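Vullstead Episode Commentary Corpus

Data card, release 6

Summary

The Vullstead Episode Commentary Corpus is a collection of 3471 written reactions to individual episodes of animated television series. Each entry was composed by a viewer shortly after watching one episode and was first posted to the Gillivico discussion boards. The corpus was compiled to support the study of how audiences judge fictional characters over the course of a season, and how those judgments are revised.

Release 6 replaces all earlier releases. The file layout has changed, and scripts written for release 5 will need to be adjusted.

Contents of the corpus

Entries are written in English and vary in length from a single paragraph to several pages. Plot recaps with no opinion in them were removed during compilation, as were entries that discuss only the opening or closing songs. Reactions to theatrical films are not included.

Every entry has been assigned to one series and one episode. Where a writer discussed two episodes in the same post, the post was divided at the nearest paragraph break and both parts carry the same post number. Divided posts can be identified by the letter a or b at the end of the entry number.

File layout

The text of the entries is stored in the folder named entries, one plain text file per entry, encoded in UTF-8. A table named index.csv lists the entry number, series code, episode number, word count and release in which the entry was added. Annotations are held separately in judgments.csv and are joined to the index by entry number.

Spelling, punctuation and capitalization have been left as the writers had them. Character names are therefore not consistent across entries. The file names.csv gives the preferred form of each name and the variants found in the corpus, including nicknames used by fans of a particular series.

Annotation

Passages that express a view of a character were marked by 15 annotators working from a common handbook. Each passage was read by 2 annotators independently. An annotator recorded the character concerned, the direction of the judgment (favorable, unfavorable, mixed) and the ground on which it rests, such as loyalty, honesty, competence or treatment of friends.
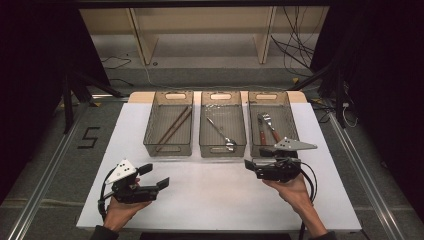 White tabletop with utensils sorted into three smoky-brown bins.

Disagreements were settled by Kirsten Østergaard, who also maintains the handbook. The original labels of both annotators are kept in the columns first_label and second_label, and the settled label appears in final_label. Users who wish to study disagreement should work from the first two columns. Sarcasm accounts for a large share of the disputed passages, particularly in entries that praise a villain or mock a hero.

Spoilers

Many entries reveal the ending of an episode or of an entire series. The column spoiler_scope states whether an entry refers to events later than the episode under discussion. This column was filled in by hand for the Brindau subset only and is blank elsewhere. A blank value must not be read as the absence of spoilers.

Known limitations

Long-running series are better represented than short ones. Final episodes attract more commentary than middle episodes, and the corpus reflects this. Writers who posted every week contribute a large number of entries, with up to 15 entries from one writer in a single season. No information on age or place of residence was gathered.

The label "mixed" was applied unevenly in the earliest batches. A revision of those batches began in February and has not been completed.

Privacy and removal

User names have been replaced with numeric codes. Signatures, links to personal pages and private messages quoted in posts have been deleted. A writer who wishes to have an entry withdrawn should send the title of the post and the series concerned to the corpus office. Withdrawn entries are omitted from the next release, and their numbers are not reused.

Terms of use

The corpus may be used for research and teaching. Redistribution of the full text requires written permission from the Ketilsson Archive. Short quotations are permitted when the entry number is given.

Contact and maintenance

Corpus editor: Kolbrún Bundgaard
Annotation handbook: Kirsten Østergaard
Hosting: Ketilsson Archive
Last updated: May 25, 2024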